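Print this page | E-mail this page
Filed under: Notebook > Packaging bench
2022-04-30 – Tibor Erdős

Continued with the grocery packaging. Plan was paper bags first, then the soft wrappers, then start on the Tendley cartons if there was time. There wasn't.

The paper bags are the bakery type, thin stock. They don't stand well once the bottom fold has softened, so I'm filling them lying down now. Heavier item goes in first, against the bottom, and the lighter one stays near the mouth. With three items the side seam starts to pull. Two is fine for this size.
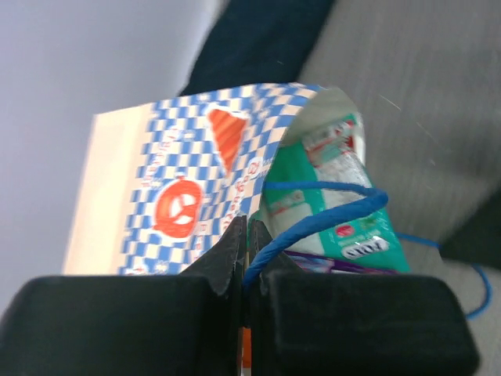

Checkered bag on its side, two packaged items in the mouth.

The print makes it hard to judge creases by eye. Blue and off-white squares bend wherever the paper bends, and under the bench light I keep reading a curve as a fold. For the crease notes use the plain cream band and ignore the checks.

Wrappers next. Smoothing from the middle outward works better than pulling at the corners – the corners just spring back. The top edge still wants to roll. Pressing it down for about 40 seconds helps a little, less with the glossy ones.
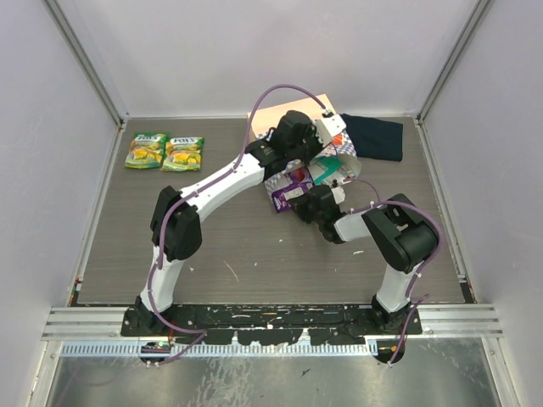 I'd keep the peach cardboard sheet and the navy cloth on the table for these. A wrapper lying up against the sheet has a straight edge to be lined up with, and the cloth is good for wiping the film before flattening.

Numbering: the Skimora sheet and my own both have an item 13, and they are different wrappers. Mine becomes 13b until the lists are merged.

To do: ask Güneş for more of the thin bags, same size. Move the Tendley cartons off the lower shelf. Tape is nearly out.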